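Search this site Go
News > Workshop > Automation

Hirnau robots learn to sort by remote control

Staff at Nunenex are teaching a pair of robot arms to put hand files into a plastic tray, guiding every move by remote control.
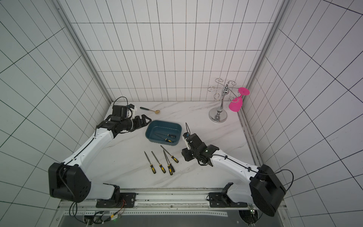
The firm wants 1,000 good runs before the arms try it alone. Operators work in turns of 40 minutes.

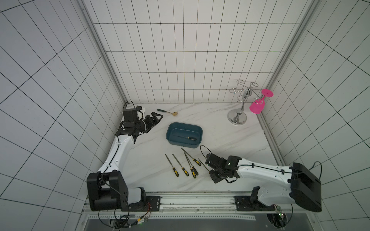
Thin tools are hard to pick up from a smooth surface. Operators at Hirnau have been told to take their time when handles lie side by side, as with the two crossed files in front of the tray. Recording resumes on Wednesday.

Contact | Copyright Ovorwood News | Back to top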